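Speaker notes: Goalkeeping for amateur clubs
Winter coaching evening, Orongate Sports Hall
Speaker: Renu Bansal

Slide 1. Title

Thank Sharada Subramaniam for the invitation and the hall. Say who I am: goalkeeper coach at Orongate, before that with the women's side at Lobo. I coach keepers from under-12 up to the senior reserves. The talk is for head coaches who have a keeper in the squad and no keeper coach.

Phones on silent. Questions at the end, except if a word is unclear.

Slide 2. What a keeper does in 90 minutes

Ask the room: how many shots on target does your keeper face in a league match? Take a few answers. They will go high. In our October matches it was 4 a game. The rest of the time the keeper is passing, moving with the back line, talking, and collecting crosses or loose balls.

Then ask what the keeper does in training. Usually it is shots, one after another, from the edge of the box.

Pause here. Let them look at the chart.

Slide 3. Starting position

Main point of the first half. Most goals we gave up last season came from a bad starting position, and the dive got the blame.

When the ball is in the other half, the keeper stands near the edge of the area. When it crosses midfield, the keeper begins to drop. When a shot is possible, feet are set. A keeper who is still moving when the ball is struck is late to both sides.

Walk it through on the floor. Use the tape marks. Ask Elango Venkataraman to be the striker.

Slide 4. Set feet before hands

Weight on the front of the feet, knees soft, hands in front of the hips. Young keepers hop just before the shot. The hop is fine if it is small and they land in time. Film it if you can, because it is hard to see at full speed.

Skip the section on collapse dives if we are past the half hour.

Slide 5. Crosses

Decide early, call early. One word for "mine" and one for "away", the same words all season and at every age group. We use "keeper" and "away". Practice with defenders in the way from the start. A keeper who has only caught crosses in an empty box will stay on the line on match day.

Slide 6. Penalties

People will want this one, so keep it short.

Two things we work on. Staying big until the kicker's standing foot lands. Picking a side from what we know and sticking to it. If we know nothing about the kicker, the keeper goes by the run-up.

No shouting at a keeper who is beaten from the spot. Tell them before the match that no one expects a save. Tell the parents too.

Mention the cup match against Flestia. We faced two penalties, saved one, and lost the match anyway on a corner. The corner was the thing we trained the week after.

Slide 7. A weekly plan

Handout goes round now. Three blocks in the week.

First session: footwork and handling, 15 minutes, before the squad warm-up. A spare outfield player can serve.
Second session: crosses and back passes, with the back four.
Day before the match: easy catching, a few kicks, stop.

Keep the shooting drill at the end of the second session if the forwards insist. Limit it. Ten shots, rest, ten shots. Quality drops quickly after that, and tired keepers learn to wave at the ball.

Slide 8. Match notes

Fifteen minutes with a spreadsheet after each match is enough. Columns: time, type of action, starting position good or bad, outcome. Goals go in the same list as everything else. Plenero league matches are on video, so the keeper can fill in the sheet and the coach checks it.
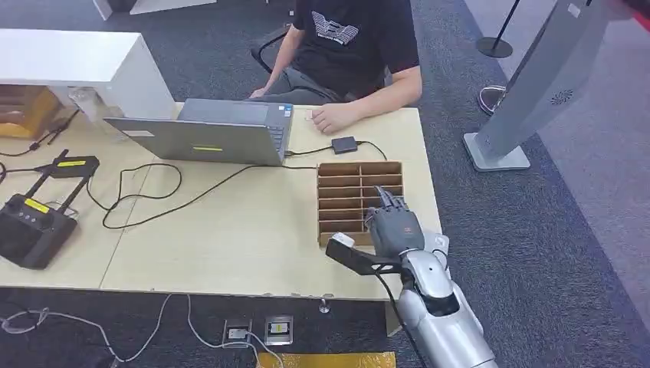
Gangadharan Salian told me after the first version of this talk that the sheet was more than his keepers would put up with, and that he had cut it to two columns, position and outcome. He said they kept at it for the whole season that way. Offer both versions. If a coach only wants one column, make it position.

Slide 9. Talking to the keeper after a mistake

At half time, one instruction at most. Leave the goal alone until the next session unless the keeper brings it up. Then start with where they were standing.

Slide 10. Questions

Likely ones:
Gloves for under-12s: size matters more than price.
When to specialize: we rotate until 13.
Height: do not pick on it at youth level.

Hand over to Sumathi Kurian for the session on defending corners. Collect the cones and the tape.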